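Mondthorpe Community Orchard — Minutes of the May Meeting 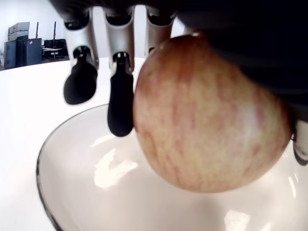

An apple over a white bowl.

Present: Lorna Sison (chair), Greer Tennant (minutes), Danilo Dumlao, Ibsa Chala
Apologies: Benjie Fajardo

Meeting opened 7:05 p.m. Last month's minutes approved with one fix: the hose was bought by Ibsa, not Danilo.

1. Blossom report
Danilo walked every row on Friday and is thrilled. Of the 94 trees, all but 2 have bloomed, and the old ones along Dizon Lane are the best he has seen them — white right down to the low branches! The two bare trees are both in the wet corner by the gate. Agreed to leave them alone until fall and look again.

2. Grafting day
A wonderful turnout, with 35 people, several of whom had never held a grafting knife. Everyone took home a labeled whip. Lorna read out a lovely note from a family who have already named theirs. Greer asked that we order more tape next time, as we were down to the last few inches by noon.

3. Money
Balance is $895 after paying for mulch. Ibsa has a quote from Hando for mending the press and thinks it is fair. Approved, all in favor. The old drip tray stays with Benjie for now.

4. Fall tasting
Lots of ideas here and a very happy half hour. Agreed on a blind tasting with numbered plates, plus a pie table. Danilo would love a long row of russets; Lorna would like some tart ones for the cooks. Greer will write to Skumik Farm and ask if they can lend crates again. Start time left open.

5. Other business
Gate latch sticks. Ibsa will bring oil.
Danilo offered to lead an evening walk while the late blossom lasts. Yes please from everyone — he will post a time on the shed door.
Key to the shed is now with Lorna.

Closed 8:40 p.m. Next meeting at Greer's, bring a chair.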